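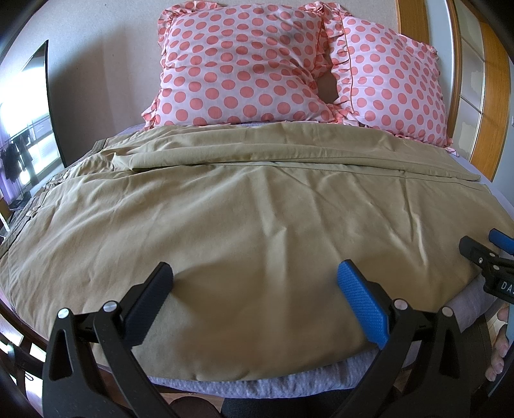 The tan blanket spread over the bed, with the top folded back below the pillows

Blanket always too short at the foot of the bed, how do you fold it?

Zistolar
Posted 18 June 2021
Hello all. I have a question which is maybe small for you, but I think of it every morning. I make the guest bed with a tan blanket, and I like to fold the top part back under the pillows, the way hotels do it. The fold looks nice. But then the blanket ends too early at the other side and the mattress cover is showing along the foot and at the corner. The cover is lavender-gray and fuzzy, and I do not like to see it.
The pillows have ruffles and pink dots, my mother sewed the cases and I will not change them. So please advise me only about the blanket. Should I buy a bigger one, or is my folding wrong?

Pamo_at_home
Your folding is too generous. Undo it, pull the blanket down until the foot is covered, and then see what is left at the top. If you have 7 inches left, make a 7 inch fold. I would start at the foot always, never at the pillows.

Escobedo40
I don't agree with Pamo. A thin fold looks like a mistake. I would take away the fold completely and let the blanket go flat up to the pillows. Also you have wrinkles on the right half, those bother me more than the foot does. Pull from the corner and smooth with the flat hand.

Zistolar
Thank you both. Escobedo, the wrinkles come because I pull from one side only, the bed is difficult to walk around. I will try the corner.

Flirnance
Am I the only one who likes it when the cover shows a little? The gray-lavender goes well with the tan. It is a guest bed, people will sleep in it, it does not have to be a shop window.
For me the bigger question is why the blanket must stay open at all. In February I stopped spreading ours in the daytime. I fold it and put it on the sheet, and the guest opens it when he needs it. It takes me 31 seconds — yes, I timed it, my husband laughed.

Pamo_at_home
A folded blanket slides to the floor when somebody sits down. I had this for years.

Flirnance
Then fold it bigger and put it nearer the pillows. Mine does not slide.

Zistolar
I have also a lighter blanket, cream or pale yellow depending on the light, so I took it for a test of Flirnance's idea. The sheet is pale, and the two pillows stay at the head. 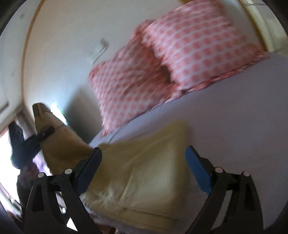
Cream blanket folded on the pale sheet, dotted pillows behind

Zistolar
What do you think? I find it calmer. But the edges of the blanket look fluffy and a bit frayed, and when it is folded you notice them more than I expected.

Escobedo40
Turn the frayed part to the inside and put the closed fold toward the foot. I would still choose the tan one spread out, without the fold at the top. A bed with a small blanket on it looks to me like somebody has stopped in the middle of the work.

Flirnance
We will not agree on this one, Escobedo :) Zistolar, I like it very much. With so much pale sheet the pink dots look better also.

Pamo_at_home
I looked for bigger blankets, in case you still want one. In my local shop they ask 370 for a wool one, so I would first try the smaller fold. And please measure the mattress with the cover on it, a fuzzy cover adds to the size. I forgot this once and had to bring the blanket back.

Zistolar
370 is too much for a guest bed! I will keep the cream one folded for the summer and try the tan one again when it gets cold, starting from the foot like Pamo says. Does anybody know if I can hem a fluffy edge with a normal sewing machine, or will it eat the fabric?

Escobedo40
Normal machine is fine, but use a long stitch and go slowly. Put a ribbon over the edge first if it is very loose.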